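3.2 Laying out the sorting table

Most of the early weeks at Pinanton went on the table, which is perhaps more than a table deserves, but we had learned from our first attempt that a surface people cannot read at a glance will undo the best of plans. The earlier surface was bare, and when two of us went back over the notes in November we found that "near the middle, a bit to the left" had been used for half a dozen quite different spots. It was Duarte Seixas who suggested going back to paper and tape, as he had done for years when setting out small parts for repair classes, and we are grateful to him for it.

The covering is ordinary brown kraft paper, pulled flat and fixed down before any marking is done. Over it we lay strips of blue painter's tape, first the long ones from side to side and then the ones running from front to back, so that the whole top is divided into cells of much the same size. We chose painter's tape for its colour, which shows up well against the brown, and for the ease with which a strip can be lifted and put down again. The cells are named by row and column in our notes, and small items are always logged by the cell in which they come to rest (Figure 3).

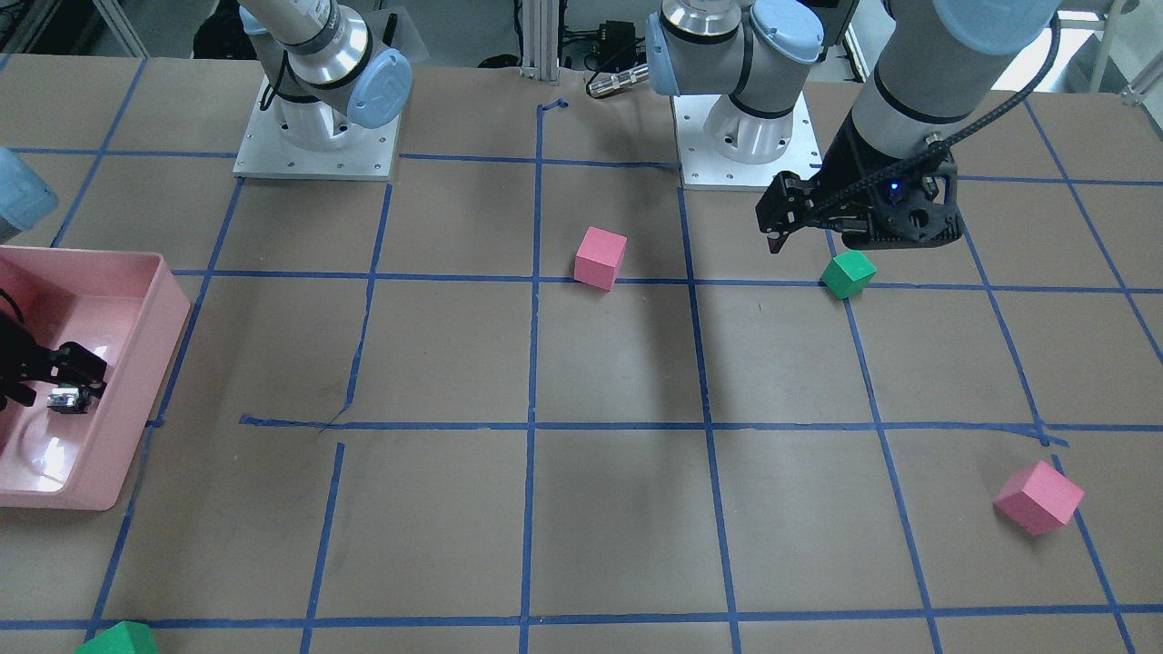

Figure 3. The papered and taped table, with the pink bin at its left edge.

Readers who like a tidy grid will notice that ours is a homely one. Some of the strips are crooked, a vertical one left of centre stops short of the line beneath it, and there are a few loose tails, including one that curls up at the back edge. We did talk at some length about whether to strip it all off and begin again with a long rule and a sharp knife. In the end we kept it, as the cells only need to be told apart from one another, and a centimetre gained or lost at a border made no difference to how an item was logged. Where something lay across a line, it was given to the cell holding the larger part of it, and where even that was unclear the two coders talked it over until they agreed – a slow business at times, though a friendly one.

The paper itself takes a good deal of wear. Faint dark marks and creases show most in the central cells, and we came to be rather fond of them as landmarks. Our rule was to change the sheet only when a mark could be mistaken for a small part, and to note each change in the Harnavau log.

The bin needs a word too. It is a plain rectangular one in pink plastic, with raised sides and rounded corners, and it lives at the left edge, where it reaches down past the central line. Pink was a happy choice against brown and blue, and the sides are high enough to keep small fittings from wandering. The inside is glossy, though, and throws back a bright highlight near the lower wall, which can make a silver or grey piece hard to pick out by eye. Coders were asked to mark such cases as uncertain and carry on. Of the 1459 entries made with this layout, 1375 were kept for the analysis in Section 4, and the rest were set aside under that heading.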